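Lumis publishes its gripper set-up routine for the Pleline cell

SIRAMSTEAD – Lumis has released the full set-up and care routine for the two-finger gripper in its Pleline simulation cell, and we're thrilled to finally have it out the door! The routine covers everything our Siramstead crew does in the simulator before a new task program is signed off, starting with the fingers open and nothing between them. 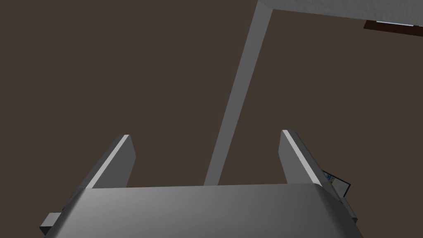 Checking the fingers

Each set-up begins with 300 open and close cycles, logged at the wrist. If one finger lags the other, the joint limits are reloaded and the count goes back to zero. Finger angle comes next, then the wrist camera offset, a fiddly job that used to eat most of a Wednesday. The new calibration script gets through 472 poses over lunch.

Working near furniture

Dal Bello, our partner on the cell, wrote the clearance checks for reaching in low near tables and boards. We love these! The arm creeps through 200 approach paths with the fingers spread, and any path that brushes a surface is flagged in colour on the operator's screen.
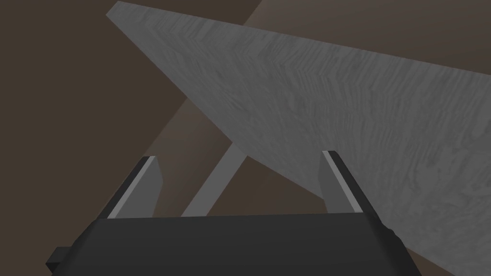 The Pleline gripper with its fingers open, below a wood-grain board.

The routine and its log templates are available from Lumis now. A maintenance chapter on worn finger models follows in May.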